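Markden Forums > Workshop > Teaching by hand
Thread: Shirt folding, hand-held grippers, and the state of my wrists

ludik_lad
Started: October 12, 2018

We've been collecting folding demos with the hand-held grippers for the Karimi arm pair. The target is 300 good ones and we have 40, so I have opinions. Mine is that working the jaws yourself beats remote control for anything floppy. My colleague Kianoush wants to go back to the leader arms. Please tell him he's wrong, politely if you must.

drakulitz_dave
He's right though. With leader arms you record joint angles the robot can really do. By hand you record whatever your shoulder fancied, and then the arm ties itself in a knot trying to copy it.

ludik_lad
We throw out anything the arm can't reach. I lost 3 that way out of the last batch. I lost far more than that to remote control, mostly through swearing at the lag and dropping the sleeve.

kpakzad
Kianoush Pakzad here, the colleague. I never said go back for everything. I said go back for the first lift. People yank a shirt up at a speed no arm of ours will ever manage, and some people (hello) do it worst of all.

jarmo_k
What do your wrist views look like? I can't judge any of this without knowing how much cloth the camera gets. We had a month in February of nothing but grey knuckles and sleeve.

ludik_lad
Fair. Two from the blue T-shirt run: 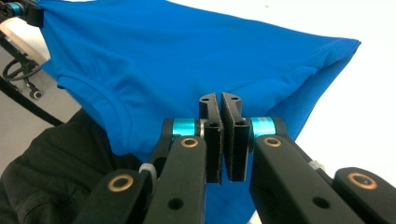
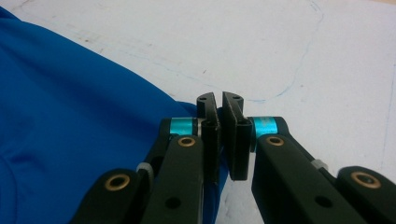

Same shirt in both: up in the air in the first, at the edge of the cloth in the second.

Re: what I'd change

jarmo_k
Better than ours. You can see both fingertips and plenty of shirt, and blue on white is about as kind to a network as laundry gets. Now do a white one.

drakulitz_dave
In the first one the jaws are open under a shirt that's hanging from the other gripper. Good luck getting the remote control crowd to do that without a lie down afterwards. I'll give you that one.

kpakzad
Noted, Dave has changed sides.

drakulitz_dave
Dave has conceded one photo.

mrs_pellet
What's the blue line on the table in the second? If it's a guide for where the shirt goes, I'd rub it out. Ours learnt the tape marks beautifully and the towels not at all. We moved the table and it folded thin air.

ludik_lad
Hm. It stays for now, but I'll do a batch on a clean surface and compare. If it goes badly I shall deny having read this.

jarmo_k
Do 2 people at least, as well. One person's habits get baked in. Ours all came from me, Jarmo Kemppainen, a left-hander, and the robot now reaches across itself for everything.

kpakzad
I'll do the second half, then. Slowly — so that someone can see what slowly looks like.

ludik_lad
Fine. You're also doing the white shirt.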